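Neue Regelung für Trauer- und Gedenkschmuck auf dem Friedhof Gralberg

Mit Beginn der neuen Belegungsperiode im Februar tritt auf dem Friedhof Gralberg die überarbeitete Ordnung für Grab- und Hallenschmuck in Kraft. Die Friedhofsverwaltung der Gemeinde Fakach informiert im Folgenden über die wesentlichen Änderungen und bittet alle Nutzungsberechtigten um Beachtung.

Anlass der Überarbeitung war die Neuvergabe der Abfallentsorgung. Der bisherige Vertrag sah eine gemeinsame Abfuhr sämtlicher Friedhofsabfälle vor. Künftig wird der kompostierbare Anteil getrennt erfasst und auf dem Kompostplatz in Galtlow verarbeitet. Der Betreiber nimmt nur Material an, das frei von Kunststoff, Draht und Steckmasse ist. Fehlbefüllte Behälter werden zurückgewiesen und als Restabfall berechnet. Die Mehrkosten gehen nach der geltenden Gebührensatzung zu Lasten aller Grabstellen.

Auf dem Friedhof stehen daher ab sofort an jedem Brunnenplatz 2 Behälter bereit. Der grüne Behälter ist ausschließlich für Pflanzenreste, Erde und unbehandeltes Reisig bestimmt. In den grauen Behälter gehören Grablichter, Töpfe, Schleifen, Kranzunterlagen mit Kunststoffanteil sowie künstliche Blumen. Kränze und Gestecke sind vor dem Einwurf zu zerlegen. Wem dies nicht möglich ist, der kann sie neben dem Betriebshof ablegen - die Zerlegung übernimmt in diesem Fall die Verwaltung.

Für die Bepflanzung der Grabstellen gelten die bisherigen Bestimmungen im Wesentlichen fort. Gehölze dürfen die seitliche Begrenzung der Grabstelle nicht überragen. Schotter- und Kiesflächen sind auf neu vergebenen Grabstellen nicht mehr zulässig; bestehende Anlagen genießen Bestandsschutz bis zum Ablauf des Nutzungsrechts. Die Gärtnerei Fahmy, die mit der Pflege der gemeindeeigenen Flächen beauftragt ist, hat eine Liste trockenheitsverträglicher Stauden zusammengestellt. Sie liegt im Verwaltungsgebäude aus und wird auf Wunsch zugesandt.

Neu gefasst wurde der Abschnitt über künstlichen Schmuck. Auf den Grabstellen im Freien ist er nur noch von November bis einschließlich Februar gestattet. Witterung und Sonneneinstrahlung lassen Kunststoffblüten brüchig werden, und die Bruchstücke gelangen in Boden und Kompost. In der Urnenhalle und im Gedenkraum gilt diese Einschränkung nicht. Dort sind künstliche Gestecke ganzjährig erlaubt, sofern sie standsicher aufgestellt sind und die Namenstafeln nicht verdecken. Schnittblumen mit Wasser sind in der Urnenhalle wegen der Feuchtigkeit an den Natursteinplatten weiterhin nicht vorgesehen.

Verstöße werden zunächst mit einem schriftlichen Hinweis beantwortet. Bleibt dieser ohne Wirkung, kann die Verwaltung unzulässigen Schmuck entfernen. Entfernte Gegenstände werden zwei Monate aufbewahrt und können in dieser Zeit abgeholt werden. Wird eine Grabstelle wiederholt beanstandet, kann die Gemeinde die Instandsetzung auf Kosten der Nutzungsberechtigten veranlassen.

Künstliche Blumen in hohen Glasvasen fallen unter die Vorgaben zur Standsicherheit. Im Freien sind Gefäße aus Glas aus Gründen der Unfallverhütung grundsätzlich untersagt.

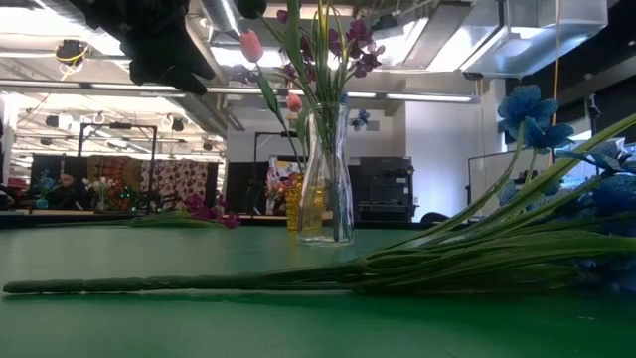
In der Aussprache zum Entwurf wurde aus den Reihen der Nutzungsberechtigten eingewandt, die Frist bis Ende Februar sei zu knapp bemessen. Wer auswärts wohne, könne ein Grab oft erst zu Ostern wieder aufsuchen und finde den Winterschmuck dann womöglich bereits abgeräumt vor. Auch sei die getrennte Entsorgung für ältere Angehörige beschwerlich, wenn der nächste Brunnenplatz weit entfernt liege.

Die Verwaltung hat diese Hinweise aufgenommen. Im ersten Jahr wird künstlicher Schmuck auf den Grabstellen erst nach Ostern entfernt. Für die oberen Grabfelder wird zudem ein weiterer Standort für die Behälter geprüft - eine Entscheidung hierüber steht noch aus.

Die vollständige Ordnung wurde in einer Auflage von 1.000 Stück gedruckt und ist kostenfrei im Verwaltungsgebäude sowie am Haupteingang des Friedhofs erhältlich. Rückfragen richten Sie bitte schriftlich an die Friedhofsverwaltung.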